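Kevasside Film Forum > Animation > Stop motion and hand-made features
Thread: Has anyone else seen The Dunmore Ferry yet?

papercutpam
I finally got to see The Dunmore Ferry at the Narkmont last night and I've been wanting to talk to somebody about it ever since, so here I am with my coffee at 7 a.m. For those who missed the earlier thread, it's the one painted on glass, 78 minutes long, and I think every one of those minutes earns its place. The storm on the river made me grab my husband's arm! You can see the brush marks sliding around in the clouds, and when the old ferryman turns his head the paint smears a little and it looks like grief. I don't know how else to put it.

oldreelbox
Glad you loved it, and I mean that, but I came out grumpy. The storm is wonderful. Then we get that long dinner scene where the family just talks, and I kept thinking it could have been filmed with actors and saved everyone a lot of sore wrists. If you're going to paint a whole movie, give the paint something to do.

papercutpam
Oh, I liked the dinner! The candlelight keeps shifting from yellow to a kind of dirty green as the brothers get angrier – watch the wall behind the mother if you go again.

glasspainter34
I'm with Pam on the dinner, though I'd agree it runs 2 minutes too long. I've painted on glass at home (badly, and mostly birds), and quiet scenes are far harder than storms. In a storm you can hide a wobble. On a face that's sitting still, every wobble shows. 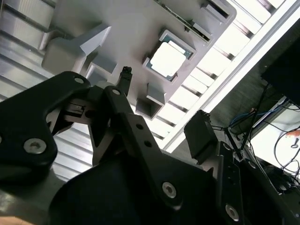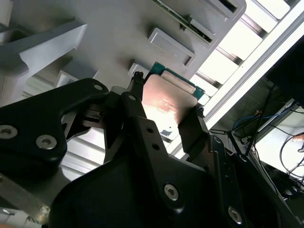 Jinitach Hardware Team
Processor and gray fixture, both photos

oldreelbox
Fair point about the faces, glasspainter34, and I'll admit I hadn't thought of it that way. My wife says I'm hard on any movie where people eat. Still, I'd trade the whole dinner for one more trip across the river.

lanternslide
Can I put in a word for the music? I saw it with a crowd of 80 or so less one crying baby, and when the fiddle dropped out before the last crossing the room went completely still. I do wish they had left out the song over the credits, which sounded like it wandered in from some other picture.

papercutpam
The credits song is my favorite part, lanternslide, so now we'll have to fight! My mother used to hum something very close to it while she ironed, and I sat there until the lights came up.

glasspainter34
Does anybody know if the Narkmont is keeping it through December? My sister is coming to stay and I'd love to take her to an afternoon show, if there is one.

lanternslide
They had it on the board for the 4 p.m. slot when I left, but call first. They change that board all the time.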